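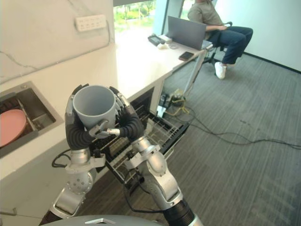 The gray one, over the rack.

The boat for Skolport left at 5. She had the dishes to do first. Not because anyone would check. The flat in Brellilham had been hers until noon and the key was already in an envelope, rent of 1709 paid up to September, and still. The dishes.

Pink plate. Leave it in the sink for now. Mug first.

Gray mug, no picture on it, no name. Bought the week she moved in, from the shop under the Azar, the one with 70 kinds of teapot and no teas. She'd meant to get two. Kept meaning to.

Dish rack out. Bag by the door? Yes. Ticket? Coat pocket. Other coat pocket. Yes. 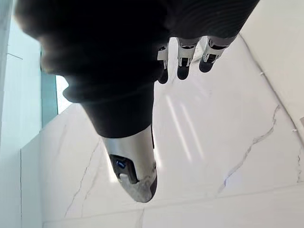 White marble, gray veins.

The floor she'd never liked. Cold in the mornings, showed every crumb, and that thin gray line that split into hairs like a river on a map. First winter she'd called it the Gullumer, after the real one at home, and stepped over it on the way to bed. Stupid. She had kept doing it tho.

3120 on the gas meter. She wrote it on her wrist, no paper left, all the paper was in the box and the box was taped.

Quarter past four. Move.

She could take the mug. Wrap it in the green sweater, shove it down the side of the bag. Or leave it for whoever came next, who would open the cupboard and think, oh good, a mug.

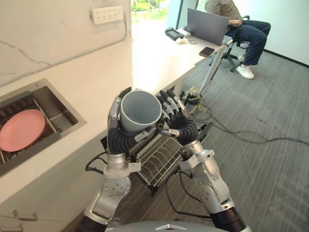 Top up or top down? Her mother always said down, so the water runs out. She'd done it up for years out of spite and then out of habbit.

The phone buzzed. Taxi, outside, two minutes.

Sweater. Where was the sweater. In the box, under the tape.

She got her thumbnail under the end of the tape and pulled.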